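Notebook, October, bench 2, Clerkcombe workshop

Started 9:40. Continuing with the pipe stand for the Narner job. The heating in the back is still off, so the adhesive tests are waiting and I did only the mechanical part.

Cloth first. I took the black fabric from the Meijer drawer and put it over the table again. Last time I left it away and the white parts got grey marks from the table top, and also I could not find the small clips when they fell. On black they are easy to see. The fabric should be shaken outside before use, there were still plastic chips in it from the sawing.

Pipes. The Dolitz box has now 157 pieces, I counted them because the list on the lid was wrong. I corrected the list. Some are cut not square. Please do not put these back with the good ones, there is a separate tray for them under the window. I cleaned the cut ends with the fine paper and a dry rag, no solvent.

Fitting the upright. It goes in the white socket on the frame. I pushed it by hand with a small turn and did not use the mallet. In my first try the pipe was not fully down and it leaned a little, which I noticed only when I put the square against it. Second try was better. I made a pencil line on the next pipes, 30 mm from the end, so one can see how deep it sits.

The frame itself is stiff along the ribs but when I press on one corner it gives a little. I do not know yet if this matters. The old one from spring was the same, I think, but there is no note about it.
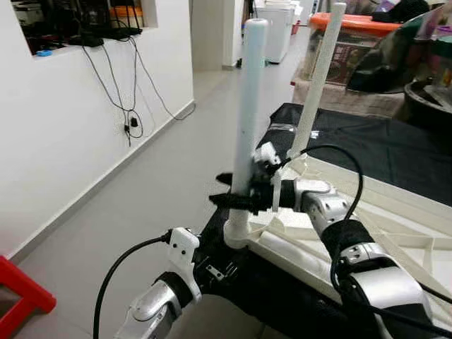
Ties and clips

White ones only, the black ones in the same drawer are a different width and slip on this pipe. We have about 60 left, so I wrote them on the order sheet. Pull the tie until it does not move with the thumb, then stop. Two of them I pulled too strong and the head broke. Cut the tails after everything is straight, not before.

Open points

- Ask Narner which height they want for the second pipe. The drawing gives two different values.
- Look if a bit of tape inside the socket is allowed. It would take away the play.
- Deburring tool is blunt, new blade needed.
- Scuffs on the pipes: leave them for now, try soap and water on one spare piece.

Stopped 12:15. The cloth stays on the table, please do not fold it with the parts inside.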